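Review: Florel green tray, the shallow one

I bought this tray to keep small stuff from rolling off my work table, and two months later I'm still happy every time I reach for it! Mine came from the Cuvcombe shop in September, and I liked it enough to go back for a second one for the kitchen.

It's plastic and it weighs 276 grams on my kitchen scale, so you can pick it up with one hand even when it's loaded (I do this constantly). The sides are high enough to stop a bottle from escaping but low enough that you can still see what's in there.
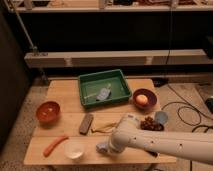

The tray at the back of the table, with the bowls and fruit.

Cleaning is easy. Warm water, a bit of soap, a quick wipe along the walls and you're done. I did find that the corners hold on to crumbs, so I go over those with an old toothbrush. I had a Kusau tray before this one and it bowed in the middle after one summer. The Florel still sits flat, no rocking at all, and I've had some pretty heavy jars in it.
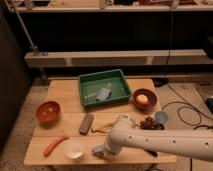
Small bottle lying in the tray, apple in the bowl to the right.

My one gripe is the sticker on the bottom, which took forever to peel off and left a gummy patch. I also wish it came in a longer size, for paintbrushes and wooden spoons. Still, I'd buy it again in a second, and the one in the kitchen has already been claimed for onions and garlic.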